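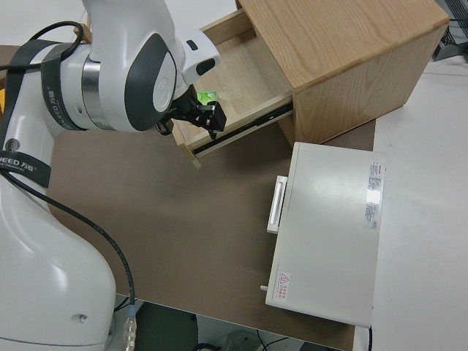
The drawer, open, with one thing in it.

I have come to believe that every kitchen should have one drawer with almost nothing in it. People who visit mine think I haven't finished unpacking. I moved in last November and I have finished.

My last place was a rental on Morkis Street with 13 drawers and cabinets, all of them full. I owned three can openers and could never find one. When I packed up I wrote down everything that came out of that kitchen, down to the twist ties, and the list ran to 51 lines. More than half of it went to the thrift store on a Wednesday and I haven't missed any of it.

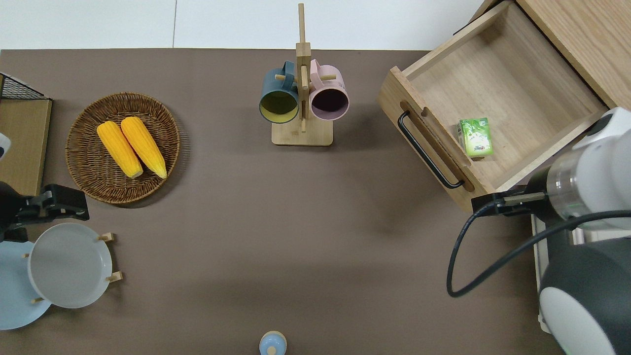

The usual advice is to buy dividers. I bought a set from Billden for 22 dollars and they worked the way a bigger closet works, meaning I filled them. A divided drawer invites you to put something in each section. A plain one with a bare wood bottom shows you at once what you own and what shouldn't be there.

I feel the same way about keeping things out on the table. Mugs belong on a mug tree. Corn and fruit belong in a basket where you will see them and eat them before they go bad. The magazines call this clutter and want it all behind a door — but the things I hide are the things I forget.

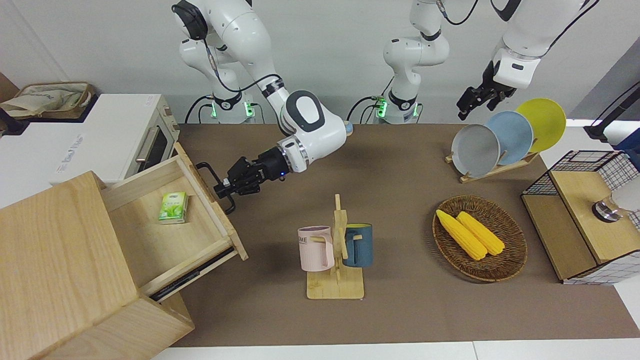
So the drawer is left for whatever is in use this week. Green tea, usually. If something stays in there for a month without being touched, it goes to a shelf or out of the house.

I know this is easier for one person than for a family. It also takes some nerve, because a kitchen with a spare drawer looks like wasted money. The contractor at Hodžić quoted me extra for each one and asked twice whether I wanted fewer. I still think it was the best money I spent on the room.

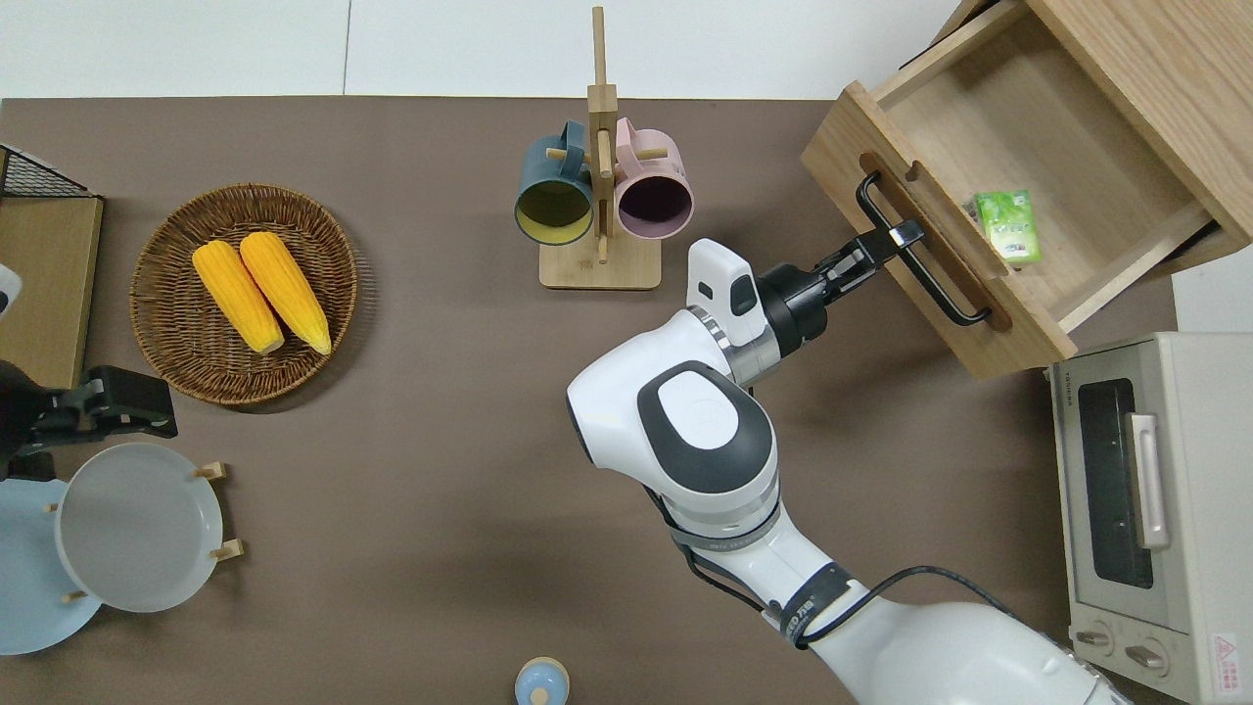

Dragica Nikolaidis wrote to say that she tried this for a year with two teenagers and the empty drawer was full of phone chargers by the second weekend. She has gone back to dividers, and she would like to know where I keep the batteries.

They are in the hall closet, in a shoebox.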